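Your first prediction model in an afternoon (small data, old computer)

People keep asking me how to get started with prediction models, and I keep giving long answers, so I'm writing the long answer down once. I'll use the example I had on my own machine: guessing how many loaves a bakery will sell tomorrow. My friend Anitha Raju let me use 251 days of sales from her shop in Veltside.

What you need: Python, pandas and scikit-learn, plus a spreadsheet with one row per day. That's it!

Step 1. Look at your data before you do anything else. Sort every column and check the top and bottom. I found three days with zero sales (closed for holidays) and one day with 500 loaves, a catering order. I took out the closed days and put the catering order in its own column.

Step 2. Make a dumb guess first. Mine was "tomorrow will sell the same as this day last week." Work out how far off that is on average and write it down. I was off by 23 loaves, and that number is what your fancy model has to beat.

Step 3. Split by time. Train on the older days and test on the newest ones. If you shuffle the rows (I did this for ages), the model gets to peek at next week while guessing this one, and your score looks way better than it should.

Step 4. Start with a linear regression. Give it the day of the week, the month, and last week's sales. Turn the day of the week into separate yes/no columns — otherwise the model thinks Sunday is six more than Monday, and it goes a little nuts.

Step 5. Now try a random forest on the same columns. Leave the settings alone the first time. Compare it with your dumb guess and with the regression, on the same test days.

You don't need a graphics card for any of this. A few hundred rows will train in seconds on whatever old desktop you have under the desk. 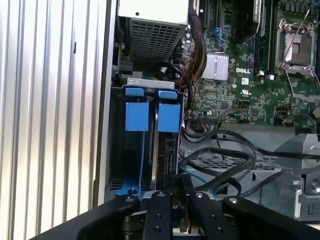

Inside a Dell desktop, with the blue-handled drive carriers below the power supply.

Step 6. Plot your misses by date. Mine bunched up around long weekends, so I added a yes/no column for those and ran everything again. Thu Đỗ has a good trick too: print the ten worst days and ask the shop owner what happened.

Next time I'll do the same data with weather added, probably in April.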